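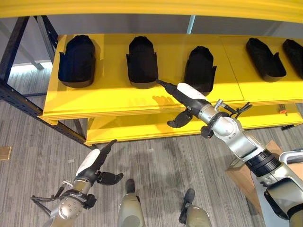
Figure 4-1. Black molded trays on a yellow shelf.

4. Setting Up the Tile Cache

4.1 Overview

Treneck Map Server can draw each map request as it arrives, or it can answer from a tile cache prepared in advance. A cache is recommended for base maps and other layers that change no more often than once a week. Layers that are edited during the day should remain uncached.

This section applies to a single-server installation. Sites that run a primary and a standby server must complete Section 6 before returning to the steps below.

4.2 Before You Begin

Confirm the following:

The map service has been published and its status in the Pista console is Started.
The service account has read and write permission on the cache folder.
The cache folder is on a local disk. Network shares are not supported for cache storage in this release.
The coordinate system of the map is final. Changing it later deletes all existing tiles.
At least one person with the Cache Administrator role is available to approve the job.

Record the current cache settings, if any, on the form in Appendix B. The Burncombe and Pilkington installations keep this form with the server log. Other sites may store it wherever their own procedures require.

4.3 Opening the Required Port

The cache worker communicates with the map server through port 383. The port is closed by default.

1. Sign in to the server with an administrator account.
2. Open the firewall settings and add an inbound rule for TCP port 383.
3. Limit the rule to the address of the cache worker.
4. Save the rule and restart the Treneck Worker service.
5. In the Pista console, select Workers, then Test Connection. The result code should be 200.

CAUTION: Do not open the port to all addresses. The worker accepts commands without a password from any address the firewall allows.

NOTE: If the test returns a different result code, see the table in Section 9.2. A blank result usually indicates that the worker service did not restart.

4.4 Creating the Cache

1. In the Pista console, select Services and choose the service to be cached.
2. Select the Caching tab. Set Draw This Service to From Cache.
3. Under Tiling Scheme, choose Standard. Choose Custom only if the tiles must line up with an existing cache from another server.
4. Set the smallest and largest scales. Each additional large scale increases disk use by a factor of up to four, so the largest scale should be the one your users need for daily work.
5. Select Estimate Size. Compare the estimate with the free space on the cache disk. Do not continue if the estimate is greater than half the free space.
6. Select an image format. PNG is suitable for line work and labels. JPEG is suitable for aerial imagery. Mixed format should be used where imagery fades to a transparent edge.
7. Enter the path of the cache folder.
8. Select Save. The service restarts and is unavailable to users until its status returns to Started.

Saving the settings does not build any tiles. Until the first build is complete, users will see a blank map at any scale that has no tiles.

4.5 Building Tiles for the First Time

1. On the Caching tab, select Build.
2. Choose Area of Interest and select the boundary layer for your site. If no boundary layer is selected, the full extent of the map is used, including empty areas.
3. Set Worker Processes to 2. This value may be raised after the first build has finished without errors.
4. Set Batch Size to 2,000 tiles.
5. Select Submit for Approval.
6. The Cache Administrator opens Pending Jobs, reviews the estimate, and selects Approve.
7. Monitor the job on the Progress page. The page refreshes once a minute.

CAUTION: Do not stop the Treneck Worker service while a build is running. Use Pause on the Progress page and wait until the job status reads Paused. A batch that is interrupted in any other way is marked as damaged and must be rebuilt.

NOTE: Builds of more than 200 batches should be started after the close of business. Map requests continue to be answered during a build, but response is slower.

4.6 Scheduling Updates

1. Select Schedules, then New Schedule.
2. Choose the service and select Changed Areas Only.
3. Select the layer that records edits. The layer must contain an edit date field.
4. Set the day and start time. The default is Tuesday at 9:00 p.m.
5. Enter at least one e-mail address under Notify on Failure.
6. Select Save and confirm that the schedule appears in the list with the status Active.

Scheduled jobs do not require separate approval. Approval is given once, when the schedule is created, and lapses if the owner's account is disabled.

4.7 Checking the Result

1. Open the service in the map viewer and clear the browser cache.
2. Zoom to each cached scale in turn and pan to all four corners of the boundary.
3. Compare a recently edited feature with the source data.
4. If tiles are missing, select Find Gaps on the Progress page and submit the list it produces as a new job.

Questions about cache permissions should be sent to Paula Olteanu. Requests for a custom tiling scheme should be sent to Kamol Phromma, together with the completed form from Appendix B.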